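Sorting by Hand: The Return of the Plain Toy

When Kurian opened its family workshop in April, the shelves held 122 sets of small shaped blocks and very little else. Casimiro Rivas, who directs the programme, had asked for toys that could be laid out on a board and put away again within the half hour.

The blocks come in four colours, and children are free to choose how they sort them. Many begin with colour. A star and a cylinder will go together if both are red, and a yellow hexagon may be left on its own while its owner considers where it belongs. Older children often return to the same set and group it by shape, which takes longer and leads to more discussion.

"We give them a board and 30 minutes," Mr Rivas says. "The adults are asked to sit down and wait."

Parents who wish to continue at home are advised to keep the number of pieces small and to choose a flat, pale surface on which the colours stand out. A wooden board serves well.
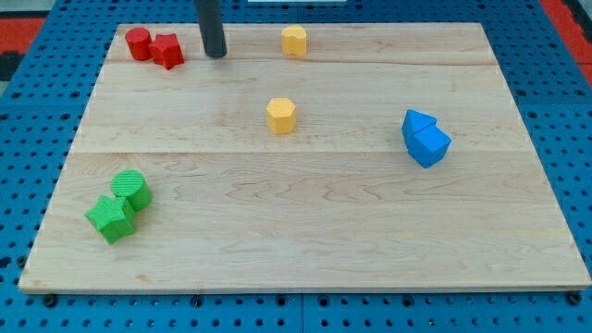
Sets may be borrowed from the workshop for two weeks at a time, and should be returned with every piece in its bag.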